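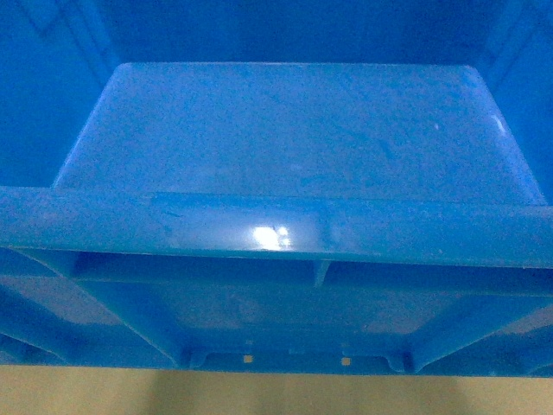

Fig. 7. Bin front, rim and ribs. Note glare on rim.

7.3 Fault 135: bin not found / false rim contact

Head stops over the bin, amber light, code 135 on the Mallus panel. Usually the rim finder locked onto a bright spot on the plastic and got the height wrong.

CAUTION: Do not reach into the bin while the amber light is on. Arm can still move. Press STOP first, every time.

1. Press STOP. Wait for the light to go out.
2. Write down the cycle count from the panel (the November fault was at 1,847).
3. Dim or turn the overhead lamp. Glare on the rim should shrink on the live view.
4. Wipe rim with a dry cloth. No spray.
5. Check the bin floor for leftover parts. 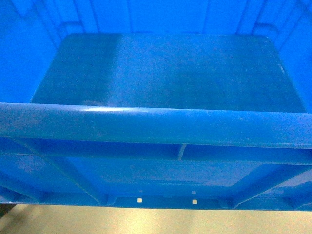 Fig. 8. Bin from above, floor empty.

6. Set arm speed to 50 on the Tilel pendant.
7. Run FIND RIM. Stay outside the yellow line.
8. If it passes, put speed back and press RESUME.

Note: code comes back after a restart? Dont clear it again. Lock out the cell, call Theano Psarras.

Note: rim finder needs recalibrating every 2,000 cycles, see 7.5. Skiping it brings this fault back.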